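# Chapter 4: Packaging and the Price of a Drink

A soft drink is mostly water, sweetener, and gas. The container often costs the bottler more than what goes inside it. This chapter looks at how packaging choices shape the price a shopper pays, and why companies that sell nearly the same product spend so much on how it looks.

Start with fixed and variable costs. A fixed cost stays the same whether a plant fills one can or a million. Rent, the filling line, and label design are fixed costs. A variable cost rises with each unit made. Metal, syrup, and shipping are variable costs. When output goes up, fixed cost per can goes down, and total cost per can usually follows.

Brands share shelf space, so color carries much of the work. Red and green are common choices, and several sellers may use the same one.

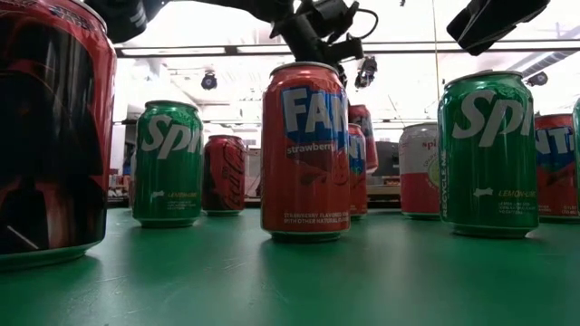 ## 4.1 Standard Sizes

Most bottlers in a market buy cans in a small number of sizes. A standard can fits standard trays, pallets, and vending machines, and a plant can switch flavors without changing much besides the syrup and the printed can.

Consider Kelum, a regional bottler that sells 13 flavors. For years it used 2 can sizes. Each change from one size to the other stopped the line while the guides were reset, and the plant paid its workers during the stop. When Kelum dropped the smaller size in December, it lost a few customers but filled more cans per shift. Its rival, Grirport, kept both sizes and charged more for the small one.

Work surfaces and storage follow the same rule. Once the can is fixed, everything around it can be measured to suit.

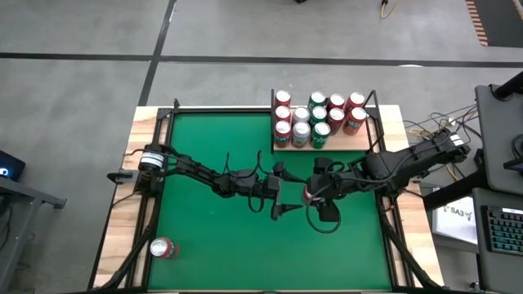

## 4.2 Variety and Its Costs

Shoppers like choice. Each added flavor, though, needs its own printed can, its own forecast, and its own place in the warehouse. If a printer's smallest order is 1,000 cans, a flavor that sells slowly leaves the bottler with empties it has already paid for.

Economists call the gain from making related products together an *economy of scope*. Lemon-lime and strawberry drinks can share a filling line, a delivery truck, and a sales staff. The gain shrinks as the list of flavors grows, and at some point one more flavor adds more cost than revenue.
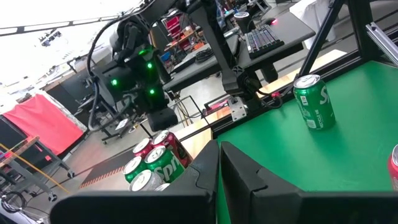 *Chapter text by Poppy Bramwell. Tables and review problems by Gerasimos Tzanetos.*

## 4.3 Terms Used in This Chapter

- **Unit cost:** total cost divided by the number of units made.
- **Changeover:** the time a line is stopped to switch products.
- **Minimum order:** the smallest quantity a supplier will sell.

Keep these terms in mind while reading Section 4.4, which works through Kelum's monthly costs before and after the change in can size.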